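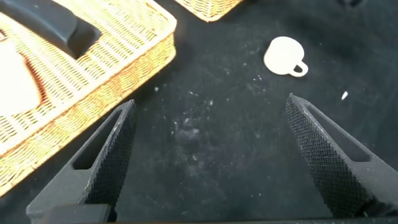
What is in this dataset? It is a list of 795 words and short phrases that people in the Farordale valley use for weather, with their meaning in plain English and the village where each was written down.

Clokham Weather Words, data card
Last changed: Mar 17, 2020
Kept by: Ewurabena Mensah and Ebenezer Opoku

Source
Most entries come from talks with 17 older speakers in Clokham and Tredby. The rest were copied by Kobina Kpodo from parish newsletters. Spelling follows the speaker's own wish where we could ask - otherwise we wrote the word as it sounded to us.

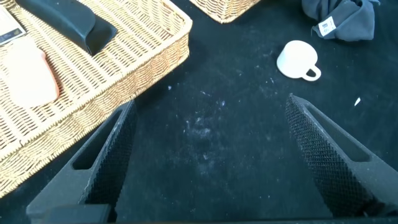 Words for rain are by far the largest group, and words for snow are fewer than we expected. About 70 entries have two meanings, and these are given on separate lines with the same number.

Columns
id, word, meaning, village, speaker_age_group, note
The file is comma separated, in UTF-8. An empty note means that we had nothing to add.

Known problems
The village column is not safe for entries above 700. Two notebooks were mixed before typing, and Zuweira Gyamfi is still checking them. She hopes to finish in April.
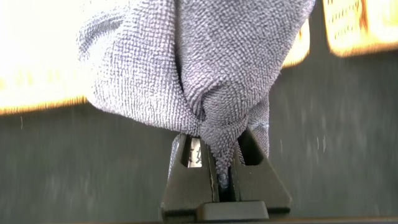 Use
You may copy and change the list freely if you name the source. Please send corrections to Ewurabena, with the id of the entry.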